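# Udwood lança Grillar 2, software de planejamento de preensão para objetos misturados em caixas metálicas

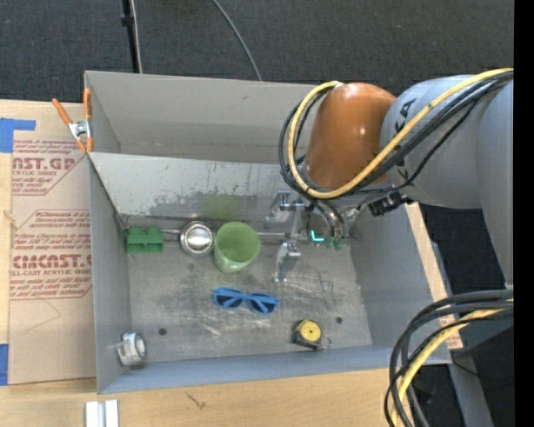
*Última alteração desta página: dezembro, 16h40*

A Udwood disponibiliza a partir deste mês a versão 2 do Grillar, seu pacote de percepção e planejamento de movimento para retirada de peças em caixas de paredes altas. A atualização substitui o módulo de segmentação, revê o cálculo de colisão entre a garra e as paredes e introduz um formato único de registro para tentativas de preensão.

O Grillar recebe imagens de profundidade e de cor de uma câmera fixa, estima as regiões ocupadas no interior da caixa e devolve uma lista ordenada de poses para a garra. O software não exige modelo CAD dos objetos. A lista é recalculada a cada ciclo e leva em conta o volume da própria garra, incluindo mangueiras e conectores, que podem ser declarados como envelope rígido ou flexível no arquivo de configuração.

## Superfícies refletoras e translúcidas

A principal mudança está no tratamento de materiais que degradam a leitura de profundidade. Em uma mesma caixa podem estar um copo metálico brilhante, um copo verde-claro de aspecto translúcido, óculos de sol de armação azul e uma trena preta e amarela, cada um com um comportamento óptico diferente. Na versão anterior, regiões sem profundidade válida eram tratadas como espaço livre. A versão 2 as classifica como indeterminadas e só as libera para passagem da garra depois de confirmação pela imagem de cor ou por uma segunda leitura.

O fundo da caixa também passa a ser modelado separadamente. Riscos, manchas e furos no metal geravam contornos falsos no detector antigo. O operador registra agora a caixa vazia uma única vez, e o módulo Sani, responsável pela limpeza dos dados de entrada, subtrai essas marcas antes da segmentação. Painéis inclinados no interior da caixa são aceitos como geometria fixa — basta informar o plano e a margem de segurança.

## Planejamento próximo às paredes

Objetos encostados na base de uma parede ou de um painel continuam sendo o caso mais restritivo para o planejador. O Grillar 2 avalia aproximações inclinadas e permite contato controlado de um dos dedos com a superfície, desde que o controlador do robô ofereça limite de força. Quando nenhuma pose atende às restrições, o software pode propor um empurrão curto para afastar o objeto antes de nova tentativa. O recurso vem desativado por padrão.

O roteamento de cabos externos entrou na função de custo. Movimentos do punho que aproximam os cabos do limite de torção configurado recebem penalidade crescente, e a solução escolhida tende a manter o braço na mesma configuração entre ciclos consecutivos.

## Validação

O conjunto interno de avaliação da Udwood contém 3.061 tentativas registradas, distribuídas em 14 categorias de objeto. Destas, 1.097 envolvem ao menos uma superfície refletora ou translúcida. Os registros foram coletados na bancada de Gostetska e acompanham a versão, com imagens, pose solicitada, pose executada e leitura final da garra.

A Udwood não publica uma taxa única de sucesso para o conjunto. O relatório técnico separa os resultados por categoria, por posição do objeto em relação às paredes e por motivo de falha. Objetos cilíndricos deitados junto a uma parede lateral seguem com desempenho inferior ao das demais posições e são tratados como limitação conhecida.

## Compatibilidade e migração

O Grillar 2 é executado em Linux, com interfaces em C++ e Python. Arquivos de configuração da versão 1 são convertidos pelo utilitário `grillar-migrate`; envelopes de colisão definidos manualmente precisam ser revisados após a conversão. O formato antigo de registro continua legível, mas não será mais gravado.

O visualizador incluído reproduz cada ciclo passo a passo e permite comparar as poses descartadas com a escolhida. Cada sessão armazena até 2.000 ciclos antes de abrir um novo arquivo — o limite pode ser alterado na configuração.

## Disponibilidade

A atualização é gratuita para licenças com manutenção ativa. O pacote, o relatório técnico e os registros de Gostetska estão na área de clientes da Udwood. Pedidos de licença de avaliação devem informar o modelo do robô, o tipo de garra e as dimensões internas da caixa.

**Sobre a Udwood**

A Udwood desenvolve software de percepção e planejamento para manipulação robótica. Sua linha é composta pelo Grillar e pelo Sani, este também oferecido como biblioteca independente para pré-processamento de imagens de profundidade.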